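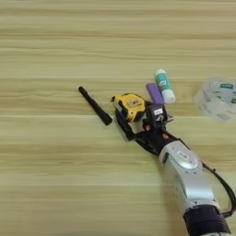 Week 2 – Sorting a work surface

Sorting starts with a decision about what counts as the same kind of thing. Most people sort by use first, then by size, and only fall back on color when the first two fail. Take a marker, a tape measure and a glue stick on a wooden tabletop. By use, the marker goes with writing, the tape measure with measuring and the glue stick with fastening, so each one ends up alone. By shape, the marker and the glue stick go together – both are long and narrow – and the yellow tape measure stays out. Neither answer is wrong, but you have to pick one before you label any drawers.

Terms for this week
Category: a group you can name in one or two words.
Home: the one spot an item goes back to.
Stray: an item with no home yet.

Exercise
Clear one drawer at home and sort it twice, by use and then by shape. Write down every stray. Keep your notes under 500 words and hand them in to Araceli Cabello before the next class. Bring 13 index cards for labels.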